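Six weeks of walking handball

I played handball at school and then not at all for a very long time, so when the leisure centre put up a notice for a beginners' walking handball group in October I wrote the time on the back of my hand and went along. It starts at seven in the evening and finishes when the badminton people want the hall.

The rules are mostly the same as the running game. You get three steps with the ball, you can't go inside the goal area, and you can't grab anyone. The difference is that one foot has to be on the floor at all times. It sounds easy and it isn't. The first week I was pulled up for running five times in one half, and each time I would have sworn I was walking.

We play six a side including the keeper, on a hall that is a bit short for it. The ball is a soft one, size two, made for schools. I prefer it to the leather ball I remember, although it doesn't bounce well once it has lost some air and somebody always has to go looking for the pump.

The coaching

Borghild Kristiansen runs the sessions. She played in goal for years and most of what she teaches comes from there. Her main point so far has been to look at the keeper's hips before you shoot and leave the arms alone. I have tried it. My shots are going in more often, but they are also slower than they used to be, so I can't say which of those made the difference.

The warm-up lasts 20 minutes. I thought that was too long until I skipped half of it in week three, came in late from work and pulled something at the back of my shoulder. It was sore for days. Now I get the earlier bus.

The match against Fliren

In week five we had a proper game against the group from Fliren, two halves of a quarter of an hour each. They have been going for a couple of years and it showed. They pass before you have worked out who has the ball. Iveta Sýkora scored our first from the right wing, a low one that went in off the post, and for a short while we were level.

After that they moved their pivot across and we didn't deal with it. Our middle two kept stepping out together and leaving the line empty behind them. I was one of the middle two. We lost by 6, and the keeper stopped it being worse. I did score once, from a penalty.

They gave us tea afterwards and we have asked them back.

Kit

You don't need much. I bought indoor court shoes with a gum sole, and they were worth the money, as my old trainers slid on every turn. Knee pads are useful if you are going to play near the line. I wear a plain T-shirt and take a spare.

Everything goes in the wash the same night, otherwise the bag smells by morning. Bibs get shared out among us to take home, and my turn comes up again before the next match. I do them at 30 with no softener and hang them over the bath.

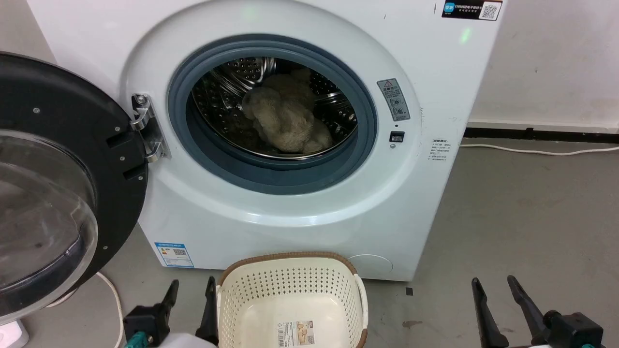 What next

There is a small tournament at Flumirard in the spring and Borghild has put our name down. Four teams, everyone plays everyone, and the hall there is full size, so the wings will have to walk a good deal further than they do now. Iveta is going to try playing on the left. I have been told to practise stepping out on my own and getting back again.

If you live nearby and fancy it, come at seven and bring shoes that don't mark the floor. The first session is free and you pay by the week after that.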